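# Comment apprend-on un geste à un robot ?

Tu as déjà appris à un petit frère ou à une petite cousine à lacer ses chaussures ? Tu lui as sûrement montré le geste dix fois, en lui tenant parfois les mains. Eh bien, on peut faire pareil avec un robot !

Un bras robotisé ne sait rien faire quand il sort de son carton. Il ne sait pas ce qu'est un cube, ni qu'il faut serrer les doigts pour l'attraper. Pendant longtemps, il fallait tout lui écrire : avance, descends, tourne, ferme la pince. Et si le cube changeait de place, il fallait recommencer ! Aujourd'hui, on peut aussi lui **montrer**.

## Première façon : prendre le robot par la main

Bautista Tapia travaille à l'atelier Echeverría, où il passe ses journées à donner des leçons à un bras qu'il a baptisé Bandero. (Oui, les robots ont souvent un petit nom, c'est plus sympathique.)

Pour commencer, Bautista met les moteurs en mode « souple ». Le bras devient facile à pousser, comme une lampe de bureau qu'on déplace. Il l'attrape près du poignet, l'amène au-dessus du cube, le fait descendre et ferme la pince. Pendant ce temps, des capteurs placés dans chaque articulation notent l'angle de chaque « coude » et de chaque « épaule », 20 fois par seconde. Le robot garde tout en mémoire, même les hésitations !

## Deuxième façon : piloter à distance

L'autre méthode ressemble beaucoup à un jeu vidéo. Bautista s'assoit un peu plus loin et tient une manette. Quand il bouge la main vers la gauche, Bandero part à gauche. Quand il appuie sur la gâchette, les doigts se referment. Cela s'appelle la **téléopération** : « télé » veut dire « à distance », comme dans télévision ou téléphone.

Le grand avantage, c'est que les bras et les mains du professeur ne passent pas devant les caméras. Car le robot regarde aussi ! Une caméra surveille la table et une autre est fixée tout près de la pince, là où tout se joue.

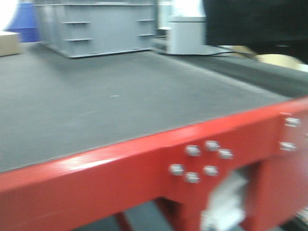
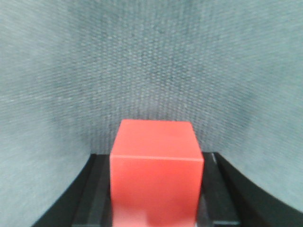 *En premier, la table de travail au cadre rouge ; ensuite, le cube rouge entre les deux doigts noirs de la pince.*

De près, on voit si le cube est bien droit entre les doigts. De loin, on sait plutôt où se trouve le bras par rapport à la table. Avec les deux vues ensemble, le robot se trompe moins, un peu comme toi quand tu te sers de tes deux yeux pour attraper une balle.

## Combien de fois faut-il montrer ?

Beaucoup ! Pour « attraper le cube », Bautista a prévu presque 2000 démonstrations. Il pose le cube un peu plus à gauche, un peu plus loin, un peu de travers… S'il le laissait toujours au même endroit, Bandero apprendrait seulement cet endroit-là.

Ensuite, un programme appelé Prorska compare tous ces essais et cherche ce qu'ils ont en commun. Petit à petit, il apprend à deviner le mouvement suivant : si le cube est ici et la pince là, alors il faut descendre un peu. C'est ce qu'on appelle l'**apprentissage par imitation**.

Et les essais ratés ? Bautista les range à part – ils servent à apprendre au programme ce qu'il vaut mieux éviter. Un cube qui glisse, ça compte aussi !

## À toi de jouer

Il te faut un ami, un foulard et un gobelet en plastique.

1. Bande les yeux de ton ami : c'est lui, le robot.
2. Pose le gobelet sur la table, pas trop près du bord.
3. Guide doucement son bras jusqu'au gobelet, puis ramène-le au départ.
4. Demande-lui de refaire le geste tout seul.
5. Recommence, mais cette fois sans le toucher, juste avec ta voix : « à gauche », « plus bas », « serre ! ».

Avec quelle méthode a-t-il réussi le plus vite ? Change maintenant le gobelet de place et réessaie. Après, échangez les rôles !

## Les mots à retenir

- **Pince** : la « main » du robot, souvent avec deux doigts.
- **Capteur** : un appareil qui mesure quelque chose, par exemple un angle ou une force.
- **Démonstration** : un essai complet, montré du début à la fin.
- **Téléopération** : piloter une machine à distance.

En décembre, Bautista passe à un exercice plus difficile : empiler deux cubes sans faire tomber la tour.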